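Floor Tile
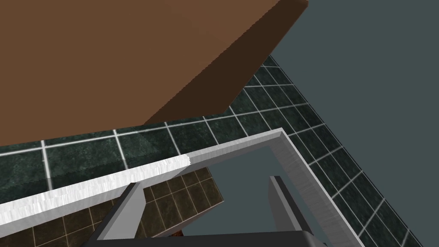

Dark green square tiles with white grout lines, in a computer rendering.

Floor tile is a hard, flat covering laid piece by piece over a prepared surface, with narrow joints between the pieces that are afterward filled with grout. It is among the oldest floor finishes still in everyday use, and among the most forgiving to live with, as anyone who has ever dropped a full pot of soup in a tiled kitchen will gladly tell you (the pot may be another matter). Tiles are made from fired clay, cut stone, glass, cement and a number of newer materials, and they turn up in kitchens, bathrooms, entryways, porches, train stations, bakeries and a great many other places where people walk in with dirty shoes.

This article deals mainly with tile laid indoors in homes and small public buildings. Roof tile, which has a long and lovely history of its own, is a separate subject.

Early history

People were pressing and firing flat pieces of clay in the ancient world, and glazed tile was prized in the Near East long before it became common in Europe. In the Middle Ages, churches and abbeys in northern Europe were often floored with small square tiles of red clay, some of them stamped with a pattern that was then filled with white clay before firing. The effect was cheerful and fairly hard wearing, although a busy doorway could rub the pattern away within a few generations, and many of the floors that have come down to us are worn smooth down the middle and still bright along the walls.

Around the Mediterranean, tile took a different path. Warm summers made a cool floor a real comfort, and good clay was easy to find, so tile spread into ordinary houses much earlier than it did farther north. Colored glazes, especially greens and blues, were used on walls first and only later, as harder glazes came along, on floors.

The nineteenth century brought the machine press, which squeezed nearly dry clay dust into a mold under great force. Tiles came out flatter and more even in size than hand-shaped ones, and the price dropped so far that a tiled front hall came within reach of families who would once have made do with scrubbed boards.

The Merport tile works

A good picture of how the trade grew can be had from the town of Merport, where a works was set up beside the river to make plain red tiles for farm dairies. Dairy owners wanted a floor that could be scrubbed hard with hot water, and they wanted it cheap, and the works gave them both. Within a few years it was also making a small range of glazed squares in cream, ox-blood and a deep bottle green that was sold under the name Gradari.

Gradari green became something of a local habit. It was laid in butcher shops, in the washrooms of the Merport school, and in more front porches than anybody has troubled to list. The glaze was never quite the same from one kiln load to the next, and the older tile setters would open several crates at once and mix the pieces as they went, so that the lighter and darker ones were scattered evenly. That practice is still good advice today, and most tile makers now print it on the carton.

Dayana Ocampo, whose history of the works is the fullest account in print, traced 3,287 orders through the surviving sales ledgers. Most were for small rooms, and she notes with evident fondness how many of them were followed a month or so later by a second, much smaller order, sent in by somebody who had run short in the last corner. August was the busy season, when farmers had a little time between jobs and schools stood empty.

The works was bought in its later years by the Fülöp family, who kept the red tile going and dropped most of the colors. Their best known product was a thick, unglazed quarry tile called Pluvatholm, meant for covered walkways and back steps where rain blew in. It had a slightly gritty face that gave a good grip underfoot, and old Pluvatholm is still sought after for repairs.

Kinds of floor tile

Ceramic tile is made from clay that has been pressed or shaped and then fired, usually with a glaze on top. It is light, easy to cut and comes in almost any color a person could want. The body beneath the glaze is often a different color, so a deep chip will show.

Porcelain tile is a denser relative, made from finer clay and fired at a higher heat. It takes up very little water, which makes it a sound choice for showers, mudrooms and outdoor work in places with freezing winters. It is also harder to cut, and many home tilers find that a rented wet saw is money well spent.

Quarry tile, in spite of its name, isn't quarried at all. It is clay pushed through a die and fired without a glaze, and the name most likely comes from an old word for a square. It has an earthy look that suits kitchens and porches very nicely.

Stone tile is cut from marble, slate, limestone, granite and the like. No two pieces match, and that is a large part of the charm. Softer stones can be stained by wine, lemon juice or vinegar, and most need sealing. Green and black marbles ask for a little extra care in choosing the adhesive, as a few of the green stones can curl or warp when they are set in a water-based one.

Cement tile, sometimes called encaustic cement tile, isn't fired. Colored cement is poured into a divided mold, backed with plain mortar, pressed and left to cure. The pattern goes fairly deep, so it wears slowly, though the surface must be sealed and kept away from harsh cleaners.

Size and layout

Square tiles laid in straight rows make what setters call a straight or stacked grid. It is the plainest of all the layouts and, oddly enough, one of the fussier ones to get right, since the eye runs along every line and catches the smallest wander. Laying the same squares on the diagonal makes a narrow room feel a touch wider and hides walls that aren't quite square, at the price of a good deal more cutting.

It is usual to find the middle of the room, snap two chalk lines that cross there, and set out a few rows dry before any adhesive is mixed. Doing so shows where the cut tiles will fall. Slivers along a doorway look poor and break easily, and shifting the whole layout by half a tile will often do away with them. For a plain grid in a simple room, buying a tenth more than the measured area is common practice. Diagonal layouts and rooms full of corners call for more, and it's wise to tuck a handful of spare tiles away in the garage for the day something heavy lands on the floor.

Grout

Grout fills the joints, keeps dirt out of them and takes up the small differences in size from one tile to the next. It also has a great say in how the finished floor looks. A grout close to the tile in color lets the floor read as a single calm surface, while a strong contrast, such as white grout with dark tile, draws out the grid and gives the room a crisp, old-fashioned cheer. Pale grout does show coffee and mud sooner, and people who love the look generally make their peace with a stiff brush.

Sanded grout is used for wider joints and unsanded for narrow ones, where sand would be hard to work in and might scratch a polished face. Epoxy grout costs more and sets quickly, but it stands up to grease and stains very well and is often chosen for restaurant kitchens. Where a floor meets a wall or a tub, a flexible sealant is used instead, so that the two surfaces can move a little without cracking the joint.

Care

Most glazed and porcelain floors want nothing more than regular sweeping and a mop with warm water and a mild cleaner. Grit is the chief enemy, and a good doormat does more for a tiled entry than any polish. Too much soap leaves a film that turns cloudy and gathers footprints, and a rinse with clean water usually puts it right.

Sealed stone and cement floors should be tested now and then by dripping a little water on them. If the drops soak in and leave a dark mark, it is time to seal again. A well-laid floor can go 20 years with little attention beyond this, and tiled dairies at Merport were still in daily use roughly 60 years after they were laid, with the original tiles in place and only the joints by the drain redone.

See also

Grout
Mosaic
Quarry tile
Terrazzo
Wall tile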